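9 July 2024
By Brândușa Tudose

Participants wanted: home tea storage and flavor loss study

Zolholm Sensory Laboratory is recruiting adults for a study of how dry black and green tea changes in household storage. The work is carried out at our Irnamham site. Enrollment is open now and the final tasting session takes place in November.

Each participant receives 300 grams of tea, divided into sealed portions, and a storage container assigned by lot. Containers may be metal tins, glass jars or paper bags with a folded closure. The container must be kept indoors at room temperature, away from the stove and out of direct sunlight. Participants open it once a day, remove one level spoonful and close it again. The tea removed may be brewed or discarded.

A small data logger is placed inside the container and records temperature and relative humidity. It requires no charging and must not be taken out between visits.

Participants attend 7 tasting sessions. A session lasts 60 minutes and consists of paired cups served without labels under colored light. You will be asked which cup is stronger, which is more bitter and whether either has a stale or papery note. No training is needed. Please avoid coffee, mint and scented products for one hour beforehand.

Eligibility

You must be 18 or older, drink tea at least three times a week and live within driving distance of Irnamham. You may not take part if you smoke, are pregnant, have a diagnosed loss of smell or taste, or work for a company that packs or sells tea. One person per household may enroll.
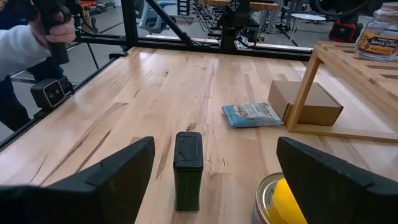

Containers are returned at the last session with any remaining tea inside. Do not wash or wipe them, as the residue on the inner wall is sampled. A container that has been dropped or left open overnight should still be returned, with a note of the date.

Payment is made per session attended, with a further sum on return of the container and logger. Travel is reimbursed on presentation of receipts. Participants may withdraw at any time and keep payments already earned.

Sessions are held in the Boseck Building, a former grain testing station built in 1937. The tasting rooms are on the ground floor and have step-free access from the parking lot.

To apply, request the screening form from Brândușa Tudose at the laboratory office, by mail or in person. State your usual tea, how you store it at present and which weekday evenings you can attend. Applicants who pass screening will be sent a consent form and a date for container pickup.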